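The slow robots are the ones worth driving to see

By Tania Pathirana

I have been to enough open days to know the usual program. Somebody in a company polo shirt starts a robot, the robot does a dance or pours a drink, everyone claps, and the coffee runs out. So when Ruwan Siddiqui invited me to spend an afternoon at the Ponero workshop in February, I packed a book.

I never opened it! Ponero had set up two arms at one table and given them a job any seven-year-old would call easy: work with a few wooden parts, one of them a rod on a small round base, another a flat disc with a hole in the middle. There was no music and no countdown. We got folding chairs and a long view of two machines being very, very careful.

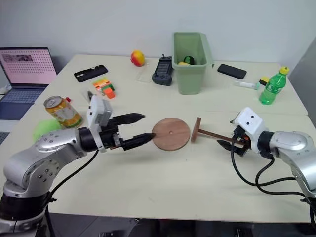
The right arm grips the rod while the left one closes in on the disc.

I think this is how robots should be shown to the public, and I wish more places had the nerve. Speed hides everything. When an arm whips through a routine it has run a thousand times, you learn that motors are fast, and you knew that from your washing machine. When it creeps up on the rim of a piece of wood, you start to see what the problem is. How do you pick up something flat? Where does the second hand go while the first one is busy? I caught myself moving my own fingers in my lap, trying to work out how I would do it (thumb on the edge, tip it up, no idea after that).

The table helped too. Phones, fruit, a soda bottle, a can, a plastic bin: it looked like a table where people had been at work since morning. Selvaraj Dewan, who was sitting behind me, thought it should have been cleared for visitors. I disagree completely. My kitchen has never been cleared for anyone, and a robot that needs an empty room is no use to me in it.
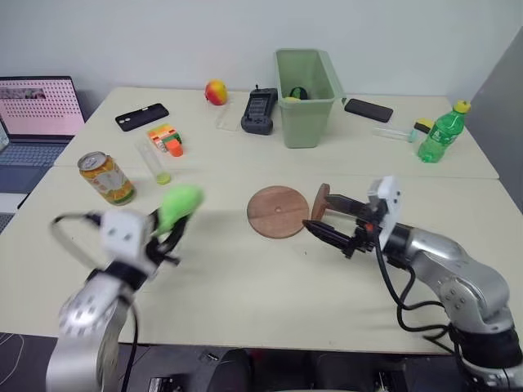 OPINION / ROBOTS AND WORK

My one complaint is about the talking. Rizwan Gamage gave us 30 minutes of slides before we were allowed near the table, and 5 would have done. The best explanation all day came from Vasanthi Wickramasinghe, who stood beside the chairs and answered whatever people shouted out. A boy asked if the arms got bored. She took the question seriously and talked with him for ages about what a machine pays attention to, and half the adults leaned in to listen.

There is another session at Ponero in the spring, starting at 9 in the morning. I've already asked Ruwan to save me two chairs, and I'm bringing my sister, who thinks all of this is nonsense.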